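Voice actors and two writers wanted for an animated comedy (paid, with caveats)

Karkthorpe is looking for four voice actors and two staff writers for the second series of Dimwood, a half-hour animated sitcom about a failing garden centre and the people who can't get other jobs. If you have seen the first series, you belong to a small group and we are pleased to hear from you. If you haven't, please watch at least two episodes before applying. We can tell when people have read the summary and left it there.

We should be plain about where the show stands. Series one had ten episodes, and three of them were good. Reviewers called the rest "promising", a word we have stopped enjoying. We have been given a second series anyway, with slightly more money and a lot more notes. One of those notes asks for celebrity guest voices in every episode. We are resisting that. A famous person playing themselves for ninety seconds has rarely rescued a weak script, and we would sooner spend the fee on people who can act.

The voice roles

Mrs Pattinasarany, owner of the rival garden centre. Fifties to seventies. Dry, quick, never raises her voice. This is a regular part in eight of the ten episodes.

Cleltitar, a visitor from space who may or may not be lying about it. Any age, any accent. Please don't send us a robot voice. We had 132 auditions for a one-line alien in series one and nearly all of them were the same robot.

Two utility players, who will each cover a dozen or more customers, delivery drivers, councillors and birds. You need to be able to keep them apart without being told which is which.

Recording takes place on Mondays from April, starting at 10 a.m. and finishing when the pages are done, which in series one was seldom before six. We record the cast together wherever we can. Home recordings are fine for a first audition, but the job itself is in person.

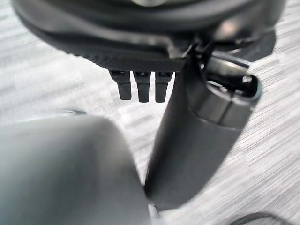
The writing posts are the harder ones to fill. Last time we read 2138 pages of sample scripts and most of them were jokes about other cartoons. We don't want a spec script for a show that already exists, and we don't want your reboot of something you loved when you were nine. We want one original scene, five pages at most, in which two people want different things and neither of them is a thinly disguised superhero. If you need a prompt, take a dark, rounded object with three small black prongs hanging beneath it, and have two of our garden centre staff argue over whether it can be sold at full price. Keep stage directions short. The animators will ignore the long ones.

Writers are hired for 46 weeks. The room is small and the head writer, Hưng Đào, is fair but hard to impress. He will ask why a joke is there, and "it's funny" has been known to fail as an answer. You will rewrite other people's work and they will rewrite yours. Credit follows the union agreement, as does pay.

What we are not offering: exposure, a family atmosphere, or a pool table. There is no profit share, as there has not so far been any profit. Nor can we promise a third series, and you should be wary of any production that does.

How to apply

Actors should send one audio file of no more than two minutes, with two contrasting characters and no music behind them. Writers should send the scene described earlier and a single paragraph on an episode of Dimwood that didn't work for you. Naming a weak episode won't count against you. Choosing episode six and praising it might.

Use the application form on the Karkthorpe jobs page and put the role in the subject line. We don't accept showreels, head shots or scripts generated by software. Agents may submit up to three clients each. Last time one of them sent 47, and we didn't listen to any.

We reply to everybody, though the reply may be short. Auditions and writing interviews will be held in March, and travel within the UK is refunded against receipts.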